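Notes - small kitchens talk, Brasberg library, evening slot (doors 6:30, start 7)

214 shares 9 comments

Open: ask who cooks in a kitchen where the fridge door hits something. Hands up. Wait for it. Then me: rented galley on Ackah Street, one drawer, that drawer stuck every December when the heat came on.

Say early - NOT a talk about buying stuff. People come expecting bins and labels. Skip bins.

Point one. Counter is for work, not storage. Everyone nods, then goes home to a toaster, a kettle, a knife block, mail. Do the test: take everything off, put back only what you used in the last 2 days. Rest goes in a box by the door. Mine sat there a month and I went back for the can opener and the big pot.

Point two. Reach. Things you grab with wet hands live between hip and shoulder. Heavy low, light high. Don't over explain, do it with arms.

Point three, slow down here, people write this one down. Landing spots. Every kitchen needs one clear patch next to the stove and one next to the sink. Size of a dinner plate is fine. Hot pan has to go somewere. Colander has to go somewhere. If you're draining pasta and looking around for a place, no landing spot.

Pictures up, leave them while I talk:

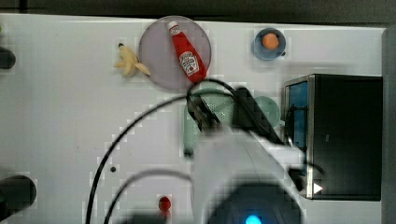
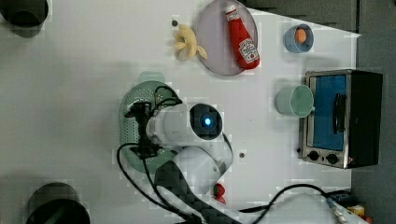 Then the Brostden story. Apartment building, all the kitchens the same, same cabinets, same awful corner. Went in 2 of them. One felt twice as big. Difference was the trash can, that's it. Moved under the sink, floor clear, you could turn around. Pause for laugh, may not get one.

Money bit, keep short. Got a quote from Plutilum for a refit, 3,771 dollars for a new counter and one cabinet. Did not do it. Spent an afternoon and a screwdriver, took off two doors, rehung one the other way. Fridge door still hits the wall, fine.

If time: corner cabinets. Put in there what you use at Thanksgiving and forget it. Lazy susan question always comes up - yes if it spins free, no if you have to unload it first.

If NO time cut corners and go right to the box test again.

Mention the handout, its on the table by the coats. Newsletter list is over 3458 now so say thanks, don't go on about it.

Questions. Repeat them into the mic!! Forgot last time and the back row complained. Room has to be cleared by 8:30, chairs stacked.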